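4. Preparing the Kelari fitness mirror for the first yoga program

Read this section to the end before you start. The wall mounting must be finished (section 3) and the mirror must be connected to the power.

4.1 Choosing the place for exercise

1. Measure the free floor in front of the mirror. For standing yoga and light strength training you need 2 meters from the glass to the back edge of your mat.
2. Check that doors of wardrobes and rooms nearby can stay closed during the whole session.
3. Put the mat with the short side to the mirror. The Stoyanova mat from the starter set has a printed line on one end, and this end goes closest to the glass.
4. Stand on the mat and raise both arms to the side, then above the head. If you touch anything, move the mat and repeat.

Note: On a smooth floor, wipe the lower side of the mat with a damp cloth and let it dry completely. Do not use soap or wax.

4.2 Creating a profile

1. Touch the lower right corner of the glass and hold until the logo appears.
2. Choose New person. Enter name, year of birth and height. Body weight can be skipped, but then the calorie display stays empty.
3. Choose your level. Take Beginner if you did not exercise regularly in the last months, also if you were very fit before.
4. Confirm. The mirror shows a code of four digits. Write it down — you will need it for the phone app Nostton.
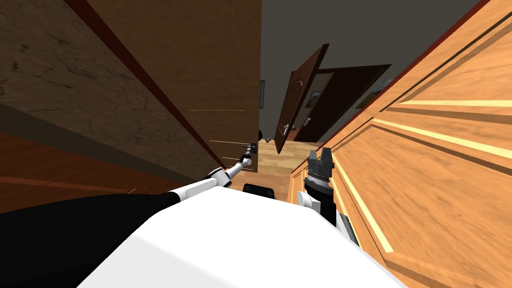
Costel Mladenović wrote to us that he chose Advanced on the first evening and had to stop in the middle of the warm-up, and after this he could not find how to go back to Beginner without losing his profile. He asked for this step to be in the manual. The way is: Menu, People, your name, Level. Your history of sessions is kept. Only the weekly plan is calculated again, and it takes almost 2 minutes. Do not switch off the mirror in this time.

4.3 First session

1. Put on the Zisison pulse band, below the elbow, with the sensor on the inner side of the arm. It must be tight but comfortable.
2. Wait until the heart sign on the glass is green. If it stays gray, moisten the sensor a little and press the band button once.
3. Choose Morning Yoga 1 or Breathing. Other programs open after you finish one of these.
4. Follow the teacher on the glass. To pause, raise the open hand to shoulder height and hold it there.
5. At the end, lie or sit quietly until the pulse value stops blinking. The session is saved by itself.

Caution: Do not train directly after a heavy meal. Stop immediately if you feel dizziness, pain in the chest or sharp pain in a joint. Persons with heart disease, and women who are pregnant, must ask a doctor before they use any program.

Caution: The band is not a medical device. When the battery is under 80 percent before the very first use, charge it fully — otherwise the pulse values can jump.

If message 988 is shown, the band and the mirror have different software. Open Menu, Update, and keep the band near to the glass until the message goes away.

Text of this section revised Jun 12, 2018.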